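Mukgate 지원 게시판 > 로봇 셀 운영 > 규칙/안전

티켓 394: 분해 셀 작업 규칙 중 "정지 후 접근" 조항 문의 및 보호정지 반복 건
상태: 해결됨 (규칙 문서 개정 대기)
분류: 양팔 셀 / 데스크톱 PC 분해
담당: Despina Marinescu

[최초 등록]

안녕하세요, Prarneo 작업장 2번 셀 쓰는 사람입니다. 이거 버그인지 규칙 문제인지 몰라서 일단 여기다 올려요. 분류가 틀렸으면 옮겨 주세요!

증상부터 적을게요. 데스크톱 본체 분해 작업 중에 팔이 소켓 위 접근 지점까지 잘 내려갔다가, 거기서 보호정지가 걸려요. 매번은 아니고 오전에 세 번, 점심 먹고 와서 두 번. 로그에는 코드 151만 남고 설명이 없습니다. 매뉴얼에서 151을 찾아보니 "작업 영역 조건 불일치"라고만 되어 있네요. 무슨 조건이요... (진짜 이것만 한 시간 봤어요)

그런데 더 찜찜한 건 그다음입니다. 멈추면 저희는 보통 펜던트에서 일시정지 누르고 손을 넣어서 케이블을 밀어 놓고 다시 시작했거든요. 새로 온 동료가 이걸 보더니 "규칙 4항 위반 아니에요?"라고 하더라고요. 4항에는 "팔이 정지한 상태에서 접근할 것"이라고 적혀 있습니다. 정지했잖아요? 근데 듣고 보니 일시정지가 정지인지 저도 모르겠는 거예요. 전임자한테 배운 대로만 했지 한 번도 의심을 안 해 봤습니다.

그래서 질문은 두 개입니다. 151이 왜 뜨는지, 그리고 4항의 "정지"가 정확히 뭔지.

[추가 메모, 14:20]

Despina 님이 전화로 물어보신 것들 정리합니다. 제어 소프트웨어는 Zirari, 설정 프로파일은 이전 담당자가 쓰던 걸 그대로 물려받았습니다. 접근 속도 제한은 초당 300mm로 되어 있고요. 픽스처 위치는 이번 달에 한 번 옮겼습니다. 네, 옮기고 나서 영역 파일을 다시 저장했냐고 물어보셨는데... 안 했습니다. 그때 제가 했어야 하는 거였네요. 일단 작업은 세워 뒀고 아무도 손 안 넣고 있어요.

참고로 저희 순서는 이렇습니다. 본체를 눕혀서 옆판을 열고, 케이블을 먼저 치우고, 소켓 쪽을 하고, 드라이브는 맨 나중이에요. 이 순서는 규칙서에 있는 건 아니고 그냥 굳어진 거예요.

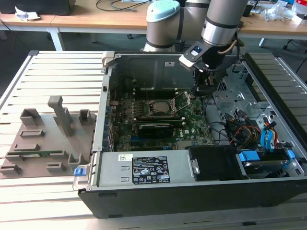
일시정지 버튼을 누른 상태도 4항의 "정지"로 봐도 되나요?

4항의 정지는 보호정지나 비상정지처럼 안전 제어기가 정지 상태를 감시하는 경우만 말합니다. 펜던트의 일시정지는 프로그램 진행만 멈춘 것이라 손을 넣는 근거로 쓸 수 없습니다.

[답변, Despina Marinescu, 15:05]

위에 적은 게 제일 급한 답이라 먼저 올렸어요. 문구가 애매한 건 저희 책임이 맞습니다. 이 문서를 처음 쓸 때는 셀에 팔이 하나였고, 다들 비상정지를 누르고 들어가는 걸 당연하게 여겼어요. 두 번째 팔이 들어오고 나서 손을 좀 봤어야 하는데 그대로 뒀네요.

그리고 양팔 셀이니까 한 가지 더요. 작업하던 팔만 멈춘 건 정지로 안 칩니다. 뒤쪽 팔이 대기 중이어도 똑같이 감시되는 정지 상태여야 해요. 표시등 색만 보고 판단하지 마시고 꼭 상태 화면에서 두 줄 다 확인해 주세요.

151은 말씀하신 내용으로 거의 답이 나온 것 같아요. 픽스처를 옮겼는데 영역 파일은 예전 위치를 기준으로 잡혀 있으니, 접근 지점 일부가 허용 영역 경계에 딱 걸립니다. 경계 근처라서 어떤 때는 통과하고 어떤 때는 서는 거고요. 아래대로 해 보시겠어요?

1. 두 팔 모두 홈 위치로 보내고 비상정지
2. 픽스처 기준점 세 곳 다시 측정
3. 새 좌표로 영역 파일 저장, 파일명 뒤에 변경자 이니셜
4. 속도 제한을 낮추고 본체 없이 한 바퀴
5. 이상 없으면 본체 올리고 한 바퀴 더

그리고 절대로 영역을 넉넉하게 넓혀서 해결하지 말아 주세요. 다른 작업장(Ouali 쪽)에서 그렇게 했다가 점검 때 전부 되돌렸습니다.

[회신, 16:40]

해 봤습니다! 기준점 다시 찍으니까 예전 파일이랑 꽤 어긋나 있었어요. 본체 없이 한 바퀴, 올리고 한 바퀴, 둘 다 151 없이 끝났습니다. 그 뒤로 네 번 더 돌렸는데 멀쩡해요. 휴, 다행.

하나 막혔던 건 3번입니다. 저장이 안 되고 539가 떠서 당황했는데, 편집 권한이 전임자 계정에 묶여 있더라고요. 권한 옮기고 나니 바로 됐습니다. 혹시 같은 번호로 검색해서 들어오신 분은 계정부터 보세요.

궁금한 거 하나만 더요. 케이블이 접근 경로로 튀어나오는 건 어떻게들 하세요? 본체마다 전원 케이블 뭉치 모양이 다 달라서 저희는 그때그때 손으로 눌러 놨는데, 이제 그때마다 비상정지를 걸어야 하잖아요. 맞는 방법인 건 알겠는데 하루에 몇 번씩이면 좀 힘들 것 같아서요 ㅠㅠ

[답변, Despina Marinescu, 17:10]

빠르시네요! 케이블은 본체를 셀에 올리기 전에 정리하는 걸로 바꾸시는 게 좋아요. 투입 전 체크에 "케이블이 소켓 위 공간에 없을 것" 한 줄을 넣고, 묶음 끈으로 드라이브 쪽에 고정한 다음 올리세요. 전원 코드 분리 확인도 같은 칸에 같이 넣으시고요. 그래도 작업 도중에 튀어나오면 그때는 비상정지가 맞습니다. 번거로워도 이건 못 빼 드려요.

4항은 이렇게 고쳐서 올리려고 합니다. 읽어 보고 이상하면 말해 주세요.

"셀 안의 모든 팔이 안전 제어기가 감시하는 정지 상태임을 상태 화면에서 확인한 후 접근한다. 프로그램 일시정지는 정지로 보지 않는다."

픽스처 이동 후 영역 파일 재저장은 7항에 새로 넣을게요. 지금은 아무 데도 안 적혀 있어서 사실 모르시는 게 당연했어요.

[회신, 17:25]

문구 좋아요. 딱 하나, "확인한 후" 앞에 누가 확인하는지도 들어가면 좋겠습니다. 저희는 둘이 작업할 때가 많아서 서로 상대가 봤겠지 하고 넘어갈 것 같거든요. "손을 넣는 사람이 직접" 정도면 될 것 같아요.

투입 전 체크 종이는 오늘 인쇄해서 셀 옆에 붙여 두겠습니다. 전임자 프로파일에 다른 옛날 값이 남아 있는지는 따로 훑어보고, 뭐가 나오면 새 티켓으로 올릴게요.

[종료 메모, Despina Marinescu]

"손을 넣는 사람이 직접" 반영함. 개정본 승인되면 이 티켓에 링크 추가 예정. 매뉴얼의 151 설명에 픽스처 위치 확인 항목 추가 요청, 539에는 계정 권한 항목 추가 요청.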